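Mevier Wedding Plush, Red, Double-Happiness Print

Item 2232
Supplied by Eltel. Page maintained by Wing-yan Poon.

Soft red pile fabric printed in white. The print combines the 囍 character in several sizes and weights with the English text THE BIGDAY (the last two words are set closed up, as in the original artwork). The print is an all-over layout with no fixed top or bottom, so panels can be cut in either direction.

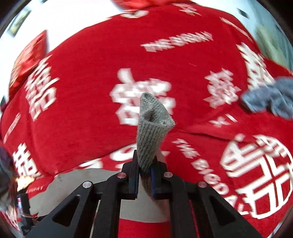 Red plush with gray textile items.

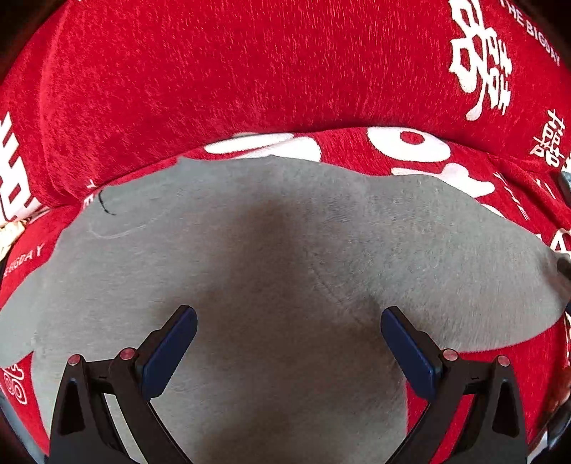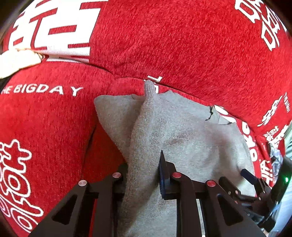 Specification

Stock code: 2232
Ground color: red
Print color: white, one pass
Pile: short, brushed, polyester
Fabric weight: 761 grams per running meter
Minimum cut: one meter
Roll length: 13 meters

The pile changes shade with direction. Brush all panels the same way before judging color, and mark the nap direction on the back in chalk. Two panels laid in opposite directions will read as two different reds under side light.

Wash at low temperature, inside out, with similar colors. Wash the first two times separately. Light gray and cream items should be kept out of the load until the rinse water runs clear. Do not iron the printed side. Tumble drying flattens the pile — line dry and shake out instead.

Loose fiber along cut edges is normal for this construction. Overlock or bind the edge before washing. For cushion covers, allow a seam of 13 millimeters and stitch with the pile pushed inward.

The February dye lot is slightly deeper than the one before it. Orders that need to match earlier stock should quote the lot number from the roll label.

Related items
Olloslow brushed lining, gray
Messina cushion inner, round
Mevier plush, plain red, item 1244

Comments

Is the white print raised? Mine feels a little stiff on the larger characters.

Same on ours. It softened after the second wash.

Can the plain red be ordered from the same dye lot as the printed one? I need backs for four cushions.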